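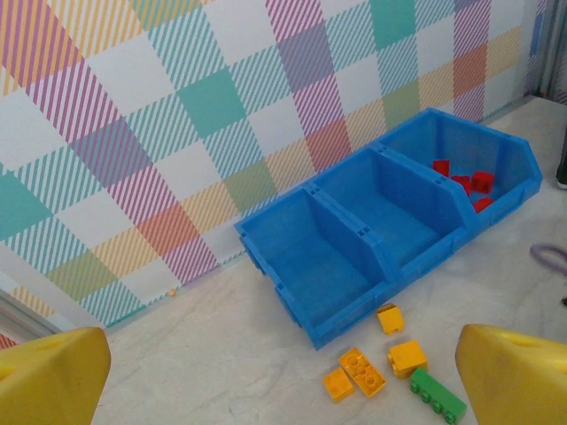 A blue storage bin with three compartments, one holding red toy building blocks.

Public libraries should lend toys on the same terms as books. The case is a practical one. A good set of building toys costs more than many families can spend, and most children move on from it within months.

The Liang branch opened a toy shelf last April with 48 sets. Borrowers have since taken out 1245 loans, and the branch reports that lost pieces have been a minor expense. Teresa Henriques, who manages lending there, has asked that the shelf be made permanent.

Critics hold that libraries exist for reading and should guard their budgets accordingly. The concern deserves respect — shelf space is limited, and cleaning takes staff time. Yet libraries already lend films, music and museum passes without harm to their main purpose.

The council will consider the matter on Thu 22 March. It should approve the request and fund two further branches.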